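4.2 Folding of printed garments

The second part of the study concerned short-sleeved shirts with a large printed design on the chest. Plain shirts, covered in Section 4.1, offer few marks to guide the eye, and errors in them show mainly at the hem. A printed shirt carries its own reference. When the design sits straight between the two side folds, the finished item looks neat even if the sleeves beneath are uneven. When it sits at an angle, the same item looks careless. The sorting room at Pronham, which supplied the garments, had treated the two kinds alike, and its written instructions made no mention of prints.

The set consisted of 158 garments, of which 60 were printed. All had been laundered once before the work began. Each was placed on a square green surface and folded according to the Gitimmont method: sleeves inward, sides to the center line, hem to collar. A garment was scored on three measures. Edge alignment was judged against a straight rule laid along the fold. Print centering was the difference between the left and right margins. Bulk was the height of the finished item under a light board. The scoring sheet was adapted from one used at Avgate for bed linen.

Intermediate stages were recorded as well as finished ones. The stage shown in Figure 4a was scored as partial: the top edge is straight, while a sleeve and the hem still stand out at the left and bottom of the shape. Garments at this stage were given no score for bulk. 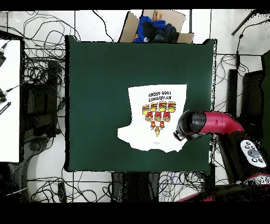 Fidel Ojeda objected to this practice in his written comments on the draft. A half-folded shirt, he argued, should be scored for bulk like any other, as most of the trouble in a stack begins with a sleeve that was never laid flat, and by the time the hem comes up the sleeve can no longer be reached. He also asked whether the rule was laid along the fold before or after smoothing. The rule was laid after smoothing in all cases. On the first point the present authors accept that an early measure of bulk would be useful, but the light board shifted the cloth when it was tried on partial folds, and the readings could not be repeated.

Orientation of the print was entered on the sheet as upright or inverted, as seen from the front of the work surface. The distinction matters more than was expected. With an inverted design the lettering lies nearest the far edge, and any slant in a line of text is harder to judge than a slant in a row of pictures. Designs that combine both proved convenient for this reason. The shirt in Figure 4 bears the words "MY FAVORITE FOOD GROUP" over a row of four burgers, with fries beneath, and the design narrows toward a point. The row of burgers gives a level line across the chest, and the point gives a mark for the center. Centering could be read from the point alone in most garments of this type, and the second reading, taken from the lettering, was kept only as a check.

Crumpling at one corner was the most frequent fault in the printed group. It was recorded in 16 garments, against 4 in which the print itself was folded under. Thick ink stiffens the chest panel, and the softer cloth around it tends to gather where the two meet. Figure 4b shows the same design lying largely flat, with the lower left portion of the shirt folded or crumpled and the sides of the outline at an angle.

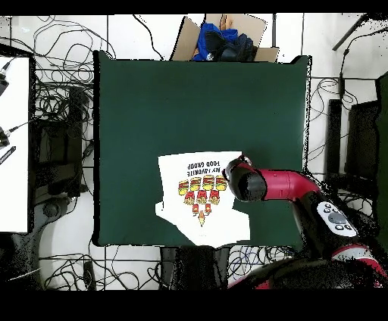
Figure 4b. Printed T-shirt, design inverted, lower left portion not flat.

Corner faults of this kind were corrected by opening the shirt fully and starting again. Partial correction was attempted early in the work and abandoned, as pulling at one corner moved the print off center. Garments that were restarted were scored on the second attempt only, and the first attempt was entered under remarks. The effect of restarting on the time needed for each garment is taken up in Section 5, together with the results for the plain group.

Related items
Lemma Working Papers: Stack height and shelf depth in small linen rooms
Sleeve-first and side-first folding compared
A scoring sheet for flat textiles (revised May)
Sorting donated clothing by fabric weight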